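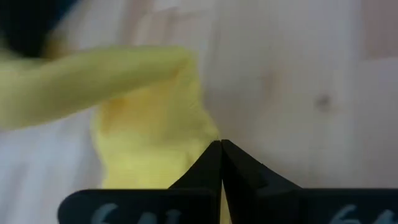

Last updated: March, 11.40 pm

Back from Drallside and my feet are killing me, but I want to get this down before I forget it all. Agnes Eide asked me at supper whether the machines can do the housework yet and I gave her such a woolly answer that I've been arguing with myself ever since.

Folding, then. Cloths are horrible! A mug is the same mug every time you go back to it, but a yellow cloth on a table is a new shape whenever anybody so much as breathes near it (I spent half the morning thinking about one fold). Stellan reckons we'll crack it with more practice runs. He wants 400 of them before Easter, and he wants them all on cloths, bless him. Mariama thinks that's daft and we ought to be doing wiping instead, because people would pay for wiping and most of them don't fold their dusters anyway. I'm with Mariama, though I didn't say so in front of Stellan.

Then Lieven rang from the Cusetti shop, where they've been trying to get shelves stocked by machine overnight. Tins fine, boxes fine, bags of crisps a disaster. They had 2 people in to tidy up after it and Lieven said he could have done the lot himself in the time, with a tea break. He did sound cheerful about it. He always does.

So what would I tell Agnes? Floors, yes, we've had that for years. Dishes, sort of, if you own nothing nice. Laundry, no, and I wouldn't let one near my good jumper for over 200 quid. Mum could fold a fitted sheet while shouting at the telly and I still can't do it, so perhaps I'm not one to judge.

Must ring Anikó in the morning about the Dalen visit and ask if she's still got my blue folder. Also milk, stamps, and something for the damp in the back bedroom. Going up now.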